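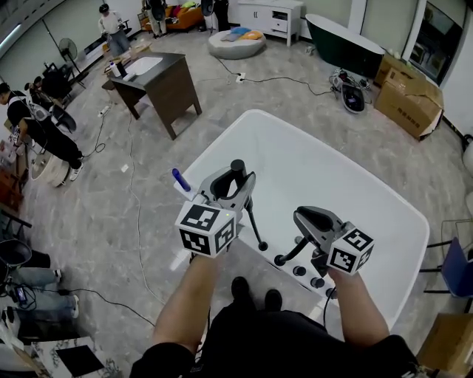 Figure 4. The white freestanding tub, with its black spout and faucet arm, the row of round knobs along the near rim, and the blue hand shower leaning at the left. The desk with the set-in basin is farther back.

4. The rim as a place to put things

4.1 How I got stuck on rims

When I started the Hedidico study I thought I'd be writing about water. How long people run it, how hot they like it, who gets the tub first. Then I went through the first batch of home diaries and found page after page about edges — where the shampoo goes, where the razor goes, where you put your elbow, what got knocked in. One diary keeper wrote almost nothing about bathing at all and a great deal about a bar of soap. So this section is about the rim of the tub and what sits on it, and I've moved the water material to Section 5.

We had two sources to work with. The first is the diary set, 3,388 entries from 200 households, each entry a few lines long and written the same evening. The second is the showroom work at Larkalo, where Ashton Paewai and I sat down with 11 people, one at a time, and talked through the tubs on the floor. The diaries tell me what people put up with. The showroom talks tell me what they think they want, and I found the two didn't line up very well.

4.2 The showroom

Larkalo's floor is a working sales floor, and I want readers to have a feel for it before I start quoting people. It has gray marble-patterned tile. There are freestanding tubs in more than one color (a dark green one stands along the wall, and several people wandered over to it before they'd looked at anything else), but there's also the ordinary clutter of a shop: cables, power strips, cardboard boxes leaning on the wall, a blue chair. Farther in there's a round gray floor cushion with blue and yellow pillows on it, and I'm sorry to say that the cushion got more compliments than some of the tubs.

I mention the clutter because I think it helped. In an earlier round we used a cleared room with one tub in the middle, and people talked like they were at a museum. They stood back. They said "sleek" a lot. At Larkalo they leaned on things, and a person who is leaning on a tub will tell you pretty quickly whether the rim is any good for leaning on.

The white tub in Figure 4 is the one I'll spend most time on. We call it the Tromberg in our notes and I'll keep doing that. The controls are set right into the near rim, five round black knobs in a row, and the fittings are black too: a slender spout with a curved arm and a small round tip, and another arm that curves over the rim. The hand shower is blue with a white base, so it stands out from everything else on the tub.

4.3 What people said about the knobs

I asked everybody the same opening question, which was just "What would you touch first?" I'd expected the spout. Most people went for the knobs, and then stopped and asked me what they did. I didn't tell them (we'd agreed on that beforehand, and it was surprisingly hard to stick to!). I asked them to guess, and the guesses were all over the place. Hot and cold at the two ends was a popular one. So was "the middle one is the main one." One man decided that the knob nearest his right hand had to be the hand shower and he would not be talked out of it, even when he noticed that the shower was over on the left.

That last guess is worth slowing down for. People seemed to want a knob to be close to the thing it worked, the way you want the knob for the front burner to be at the front. A single straight row doesn't give you much help there. It's tidy to look at, and nearly everyone said so, but tidy and readable are different jobs. A woman who had liked the row from across the room got up close, put a finger on each knob in turn, and said, "So I'd be doing this with soap in my eyes." I've had that line pinned over my desk since.

The color came up a lot as well. Black on white was easy to find, and the older people in the group were especially keen on that. Several had chrome at home and complained that it disappeared against the tub in bad light. What they didn't like was that all the knobs looked alike. Rawiri Partington, who coded the transcripts with me, made a separate tag for this and we ended up using it far more than we thought we would. He calls it "found it, now what."

4.4 The row takes up the shelf

Now back to the diaries, where the talk is all about shelf space. If you add up everything people wrote about tub edges, the rim is mainly a shelf. It holds bottles, a phone, a mug of tea, a candle, a rubber whale, the book you swore you wouldn't take in with you. Entries where something falls off the rim are so common that we stopped tagging them separately and made them part of the general rim code.

A row of knobs uses up one stretch of that shelf. None of the showroom people brought this up on their own. I had to ask "Where would your shampoo go?" and then there was usually a pause — a good long one — and a look up and down the tub. Some pointed to the far side. Some said they'd buy a stool. One person looked over at the brown desk with the white basin set into it, spotted the white bottle near the corner, and said that was where she'd keep hers, and that she'd get out and fetch it every time. I don't believe her, and I doubt she believed herself.

The diary households with freestanding tubs tell it a bit differently. They'd already given up on the rim and moved their stuff to the floor, to a windowsill, or to one of those racks that lie across the tub. The racks get strong feelings. A few people love theirs. Others wrote about the rack the way you'd write about a roommate.

4.5 Hand showers that won't stay put

I'd planned one short paragraph on hand showers and I have pages of notes. The basic complaint in the diaries is that the thing is never where you left it. It slides, it rolls over, it sprays the ceiling. A holder fixes this on paper, but people describe hanging the shower back up only when they're completely finished. In the middle of a bath they lean it on something, and the something is the rim.

So at Larkalo we asked each person to show us with their hands where they'd put a shower head down halfway through washing their hair. Hardly anyone reached for the spot where a holder would normally be. They picked the place closest to their own shoulder, and if that place already had a knob or a faucet arm in it they picked the next closest. We did the same exercise with a second tub, a plain one with nothing on the rim (the Luik, in our notes), and people were quicker about it and less fussy.

I don't want to lean too hard on this. It's 11 people pretending to wash their hair in a shop with their coats on. But it fits with the diaries, and it also fits with my own bathroom, for whatever that's worth to a reviewer.

4.6 Two things I'd do differently

First, I'd let people sit in the tub. We talked about it and decided against it because of the time it would take, and I regret that. Standing beside a row of knobs and looking down at them is a different thing from lying back and feeling for them with a wet hand, and everything in 4.3 comes from people standing up.

Second, I'd ask about cleaning. It only came up when someone else raised it, usually while running a finger around the bottom of a knob, and by then we were nearly out of questions. The diaries have plenty on cleaning, but they're nearly all about grout. Ashton has since drafted a set of questions on it, and they're in Appendix B along with the original showroom script.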